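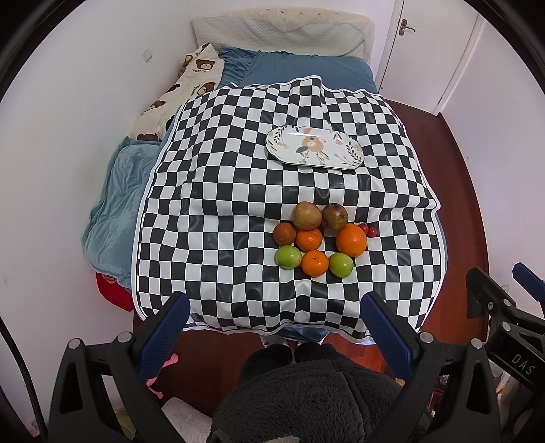 Mantel de cuadros blancos y negros y plato alargado, sobre la cama.

Foro > Carrera por montaña > Pruebas nocturnas
Tema: Travesía Nocturna de Halás: desnivel y material obligatorio

cortafuegos_norte
Publicado el 2019-12-13
Ya está colgado el track provisional. La organización da 923 m de desnivel positivo. Lo he pasado por el modelo digital del terreno con malla de 5 m y me salen bastantes menos. ¿Alguien lo ha comprobado con altímetro barométrico? Me interesa sobre todo el tramo entre el collado y el avituallamiento de Iredia.

ptarmigan
El track provisional tiene muy pocos puntos en las zetas de bajada. Si interpolas en línea recta te comes todas las ondulaciones. Yo lo hice en noviembre con barométrico calibrado en salida y me dio un valor muy próximo al oficial.

zancada_corta
No estoy de acuerdo. El barométrico deriva con el cambio de presión, y en una nocturna la temperatura cae rápido en la primera hora. Sin recalibrar en un punto de cota conocida, ese dato no sirve para discutir el oficial. El vértice de Halás está a 609 m, se pasa al lado.

ptarmigan
Recalibré precisamente en el vértice. La deriva era de tres metros.

cortafuegos_norte
Entonces doy por bueno el oficial a falta del track definitivo. Segunda cuestión: el reglamento pide frontal "de potencia suficiente" y batería de repuesto. El año pasado exigían 200 lúmenes. ¿Han quitado el mínimo?

dorsal557
Lo han quitado. Pregunté por correo y contestan que el control de material revisa solo que encienda y que lleves repuesto. Con el Inley en modo medio vas bien en pista. En la bajada técnica hay que subirlo y ahí la batería dura lo que dura.

zancada_corta
Quitar el mínimo me parece un error. Si la bajada es la misma, hay piedra suelta y dos cruces mal balizados. Con un frontal de 80 lúmenes no ves la baliza siguiente.

dorsal557
Las balizas son reflectantes, se ven con cualquier cosa. El problema del año pasado fue que faltaban, no que no se vieran.

zancada_corta
Faltaban dos. El resto estaban detrás del pino.

lastre_cero
Para quien use el Turngate de 5 litros: el bidón blando delantero tapa el bolsillo donde entra la batería. Con guantes no se saca. Yo la llevo en el cinturón portadorsal, 121 g con funda, y no bota.

ptarmigan
¿Se mantiene la manta térmica? No la veo en el punto 7.

lastre_cero
Está en el 9, junto al silbato. También el vaso, en Iredia no dan.

cortafuegos_norte
Confirmado, punto 9. Cuando publiquen el track definitivo lo vuelvo a pasar por el modelo y pongo el perfil por tramos en este mismo hilo.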